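Yaa Arthur
@yaaarthur_comms
March 8, 2023

1/ Notes on internal holding statements, after a quarter spent rewriting the set we use at Brorkum. Media holding statements get plenty of attention. The version that goes to employees is usually a copy of the press line with "Dear colleagues" on top.

2/ Definition, so we're talking about the same thing. A holding statement confirms that the organization knows about an issue, says what is confirmed, and gives a time for the next update. It carries no analysis and no apology for facts not yet established.

3/ The employee version has a different job. A reporter wants a quote. A shift lead wants to know whether to come in, who to call, and what to tell a customer who asks. A press line answers none of those.

4/ We went back through 98 internal messages sent during live issues. Coding was done by Salamatu Ankrah and me, separately, then compared. Categories: confirmed fact, instruction, contact, next update time, sentiment.

5/ Sentiment ("we take this very seriously") took up the most lines. Next update time was the field most often missing. When it was there, it was often "in due course," which we coded as missing.

6/ The template now has four fields, in this order: what is confirmed, what you need to do, who to contact, when you will hear from us again. If a field is empty the message still goes out, with "nothing to add yet" in that field.

7/ Length cap: 10 lines on a phone screen at default text size. We tested on phones. Desktop previews hide the problem. A paragraph that looks short in the drafting tool can fill a whole screen on a handset.
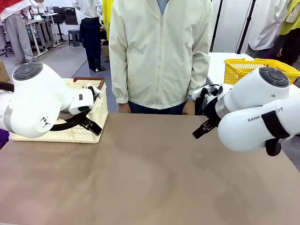

Thread · 2 min read

8/ Approval chain. The old one had five sign-offs, including legal twice. The new one has 2: the duty comms lead and the duty operations lead. Legal pre-clears the template language every August and is copied on each send.

9/ The pre-clearing took longer than the writing. Kofi Eshun on the legal side asked for a list of verbs we would and would not use. "Confirmed," "reported" and "checking" are in. "Believe," "understand" and "appears" are out of the employee version.

10/ On "understand": in a press statement it signals a source. Employees read it as "we know but won't say." Three site managers raised this separately in the review calls, so we dropped it.

11/ Timing. Target is 20 minutes from first alert to first internal send. The external line can follow or go at the same moment. It does not go first. We had that order wrong in the Akpalu supplier issue and spent the next day answering for it.

12/ Channel. Text message for anyone on shift, email for everyone else, same wording in both. We stopped using the intranet banner for first sends. It stays as the archive, with each update time-stamped and the older ones left up unedited.

13/ Corrections get their own send. Label it "Correction" in the first word, state the wrong line, state the right line. Do not fold it into the next scheduled update. Kojo Nutsugah wrote the rule and I have found no case where I'd bend it.

14/ Measurement. Open rate says little here. We track two things: whether the next update went out at the promised time, and how many calls the duty desk took on a question the message should have answered.

15/ The second metric needs a desk that logs calls by topic. Ours didn't until recently. If yours doesn't, start with the first one. It only needs a clock.

16/ Open problem: agency and contract staff. They are on site, they get asked questions, and they are not on our text list. Bestton supplies most of ours. Mounir Erraji is working on a relay through their dispatch desk, but it adds a step and I don't have a time for it yet.

17/ Second open problem: translation. Pre-translated templates cover the fixed wording. The "what is confirmed" field is free text and currently goes out in English first.

18/ I can share the blank template and the verb list. The coded messages stay internal. Replies are open if you run something similar and have handled the contractor question another way.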